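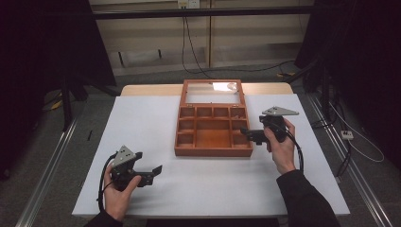
Gronberg Library Network
Progress Report to the Virág Fund: Branch Network Renewal
Reporting period: January through April

Summary

The grant supports the replacement of switching and wireless equipment at seven branches and the separation of public and staff traffic. Work is complete at four branches. The remaining three are scheduled before the end of June.

Work completed

New switches have been installed at the Udine Street, Harbor, Northfield and Mill branches. Each site now carries separate networks for staff computers, public computers, guest wireless and printers. Address assignment has moved from the branch routers to a central server, with a lease time of 90 minutes on guest wireless. A total of 547 devices have been entered in the Skirkari inventory system.

Issues

At the Harbor branch, public printing failed after the changeover. The print release station had been left on the staff network, and the firewall correctly blocked requests from public computers. The station was reassigned, and the installation checklist now includes a printing test.

Delivery of fiber modules for the Mill branch was delayed by up to 30 days. The existing copper link remains in use there.

Budget

Spending is within the approved amount. No transfer between budget lines is requested.

Next period

Installation at the last three branches, replacement of the Mill link, and delivery of network diagrams to branch managers.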